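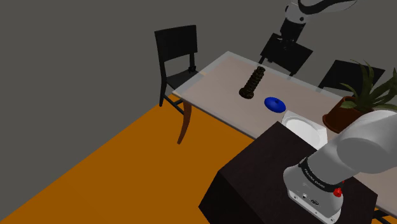
Mudgway House, ground floor dining room and kitchen
Furnished let: inspection checklist with comments
Form used: Gutton Lettings, interim visit, March

Marks: S = satisfactory, A = attention needed, F = fail, N = not inspected.

1. Entrance and circulation

1.1 Door opens fully and closes on the latch. S
1.2 Clear walking width past furniture, 700 mm minimum. A
Comment: Reduced by a coat stand behind the door. Tenant to move it.
1.3 Threshold strip fixed and flush. F
Comment: Two screws missing at the hinge side. Strip lifts under foot. Refix with countersunk screws of the original gauge. Do not glue.
1.4 Floor free of trip edges elsewhere. S

2. Electrical, visual only

2.1 Socket fronts uncracked and firm to the wall. S
2.2 No adaptor plugged into another adaptor. F
Comment: Found behind the sideboard, feeding a lamp, a radio and a fan heater. Heater is rated 3,000 W and must have a wall socket to itself. Tenant told at the visit.
2.3 Flexes clear of walkways and not run under rugs. S
2.4 Consumer unit cover closed, circuits labelled. A
Comment: Label for circuit 4 has faded. Relabel.
2.5 Test button on RCD operates. S

3. Fire and heat

3.1 Smoke alarm in hall sounds on test. S
3.2 Heat alarm in kitchen sounds on test. S
Comment: Zorholm unit, sealed battery. Replacement date on the base is legible and has not passed.
3.3 Fire blanket mounted within reach, away from the hob. A
Comment: Mounted directly above the hob. Move to the wall by the door. Carried over from the previous visit.
3.4 Escape door opens from inside without a key. S
3.5 Closer on kitchen door shuts it from any angle. F
Comment: Stops 60 mm short of the frame. Adjust the closing speed first. If there is no change, ease the leading edge of the door.

4. Water

4.1 Hot tap at kitchen sink, temperature after one minute. N
Comment: Thermometer battery flat. Take the reading at the next visit.
4.2 No leaks at trap or supply valves. S
4.3 Stopcock turns by hand. A
Comment: Stiff. Nekska inline pattern. Work it a quarter turn at a time, do not use a wrench.

5. Tables, lids and loose items

5.1 Dining table stands level, joints tight. S
5.2 Table edges free of chips and splinters. S
5.3 Lid knobs secure, no sharp rims. S
Comment: Check by hand. Any knob that turns on its fixing is to be tightened or the lid withdrawn. 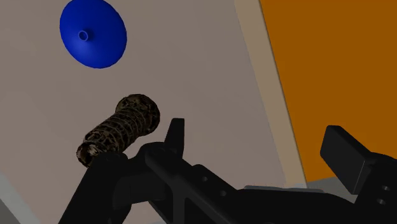

Item 5.3. Blue lid with knob, on the tabletop.

5.4 Chairs take load without movement at the back joint. A
Comment: One chair has play at the rear left. Reglue and clamp overnight.

6. Windows and ventilation

6.1 Restrictors fitted where the sill is low. S
6.2 Trickle vents open and clear. A
Comment: Vent over the sink is painted shut. Cut the paint line with a blade and clean out.
6.3 Extractor draws a sheet of paper to the grille. S
6.4 Mould or staining at reveals. S
Comment: None found. Slight marking on the north sill is old varnish.

Actions

Items 1.3, 2.2 and 3.5 to be put right within 7 days. All A items within 30 days. Item 3.3 goes to the landlord in writing, as it has been raised before. Item 4.1 remains open until a reading is entered.

Copy to tenant and landlord. Original kept in the property folder with the gas and electrical certificates.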